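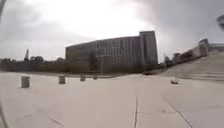 Carla Obeidat wrote in after my last post to ask whether a delivery robot without GPS can cross an open square at all, or whether it just gets lost between walls. I took her question along to the Tronberg open day.

The Skirero group is testing a method that finds the robot's position from camera views alone. It compares what the cameras see with 305 stored views, each tagged with a spot on the map.
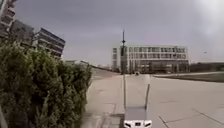 The method has two steps. First it picks the stored views that look most alike, then it works out the position from edges and corners that match. Close planting is a poor source of those. Along the footpath, with the evergreen hedge filling one side, the matching has to lean on window grids and rooflines farther off. The team keeps 12 candidate views at each step and drops the rest.

On a 500 meter route, the average error was 28 centimeters. The older version was given the same route and did worse on the open stretches.

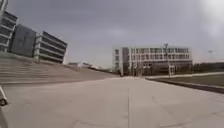 It also lost its place more often after a turn, and the team puts that down to stored views that all faced one way. Stubbs, the new map tool, saves views in both directions. I asked about snow and was told they have no data yet.

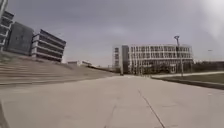
GRORTON, September

The afternoon talk was on slab joints. One student wants to use the dark seams in the paving as a second check on heading. Results are due in the spring, and the slides will be posted before then.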